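Re: [sim-grasp] Gripper reports "holding" after the object has gone

In June a list member wrote:
> We get a grasp flag that stays true long after the block has left
> the fingers. Is this the scene or the controller? We run Marchuk with
> the default two-finger hand and have not touched the contact settings.

I'm so glad you posted this, because we have been chasing the same fault in our Geline build and I think we finally have it pinned down! It's the controller, at least for us. We ran 1,000 pick attempts overnight on the randomised rooms, and 59 of them ended with the flag stuck on true and the arm carrying on with its place routine as if all was well.

I've put in two wrist camera views from the runs. First one, brick room, with the little coloured block over by the left finger:
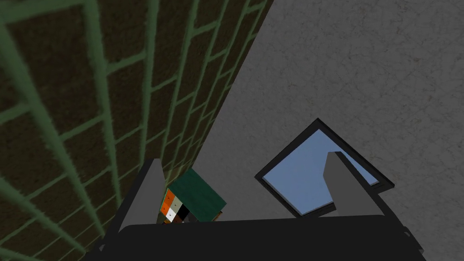 Does the fault go away if you slow the fingers down?

Slowing them makes it rarer but doesn't cure it, as the flag is only cleared when the fingers reach their closed stop. If the arm moves off with them open, nothing ever clears it.

What worried us more was the next step. The place routine trusts the flag and switches to its "carrying" limits, and those ignore any contact near the palm (sensible when you've got a block there, awful when you haven't). So the arm will happily push on into whatever is close. On a real cell that would be a proper safety matter, and I'd urge anyone copying these settings across to hardware to stop and check first.
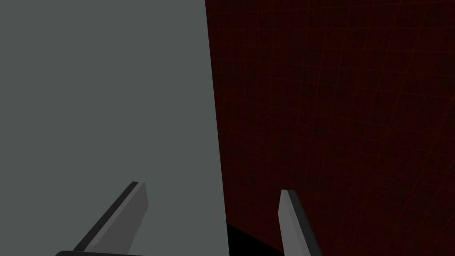
Our fix was to make the flag expire. Zekura now asks for fresh contact on both fingers every 15 control steps, and if it doesn't get it the arm halts and drops back to the normal limits. We also added a finger gap check, and a view like the second one is a lovely test for it - the fingers are wide apart with a big plain grey surface right behind the left one, so any code claiming a good grip there is easy to catch out. Longest stuck run before the change was 3,306 steps. Since then we haven't had a single one, though I'd like a longer soak before I call it done.

The patch is against the Trustoro branch and is quite small. Happy to send it to anyone who wants to try it, and I'd love to hear if you see the same thing with a three-finger hand!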